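Do Book Reviews Tell Readers Anything? A Look at Memoir Blurbs and Reviews
Term project report, Reading and Media course

Why I picked this

I buy too many memoirs because a review told me to, and I finish maybe half of them. My suspicion going in was that most reviews of memoirs retell the first chapter, praise the voice, and stop. The class handout says reviews "help readers choose." I wanted to see if that holds up for one kind of book.

What I did

I used two sources. One was the archive at Olumell, a review site that runs short pieces of up to 800 words. The other was the Pustthorpe library newsletter, which prints reviews by its own readers. I took only reviews of memoirs and marked each one for three things: does it say what the book is bad at, does it quote the book, and does it say anything from past the halfway point.

Olumell says it has 2598 reviews online. I can't confirm that. The search page repeats entries, and several are publisher copy with a new headline on top.

What I found

The Olumell reviews are nicely written and mostly useless. They open with a joke in the style of the author, move on to the childhood, and then tell you that you will laugh and cry. Complaints are rare, and when one shows up it is about the cover or the length. I read one glowing review of Nishad, a family memoir, and then read the book. The review never mentions that the last third is about a lawsuit — and the lawsuit is the best part.

The newsletter was rougher. Spelling is shaky and some reviews are hardly longer than a shopping list. Still, people there say when they quit reading and on what page. I trusted those more, though I should admit I was already leaning that way.

The same book, Veser, was reviewed in both places. Olumell called it "fearless." The newsletter reader called it "fine until he gets famous." Having finished it, I side with the newsletter.

Problems with the project

I did all the marking myself, so there was no check on it. "Says what the book is bad at" was harder to judge than I expected, and I changed my mind on a few.

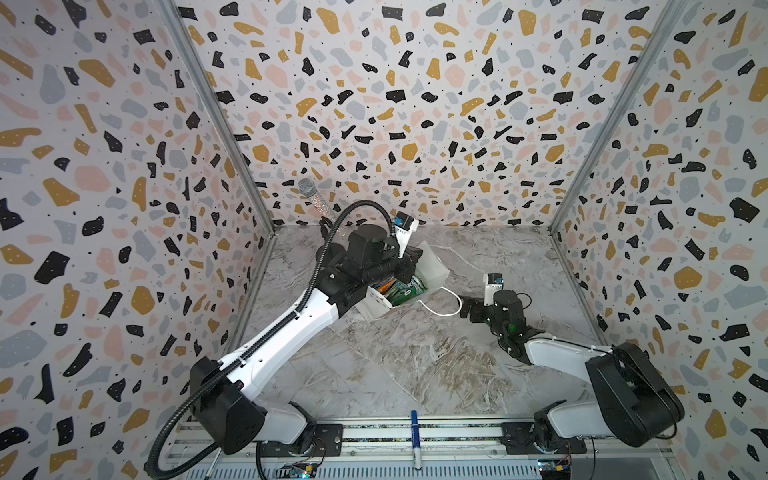
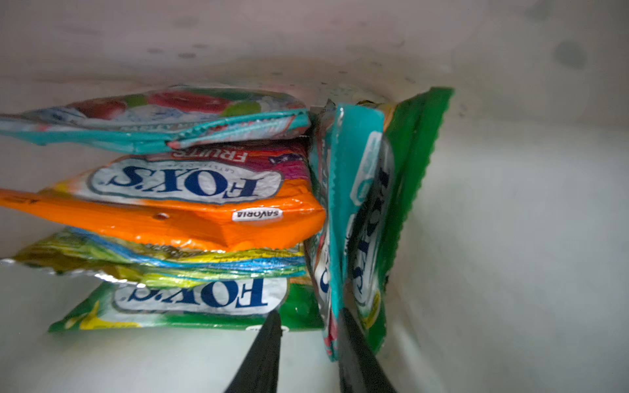 Should a reader skip reviews of memoirs altogether?

Read one after you finish the book, when you can argue with it. Before buying, ten pages from the middle of the book will tell you more.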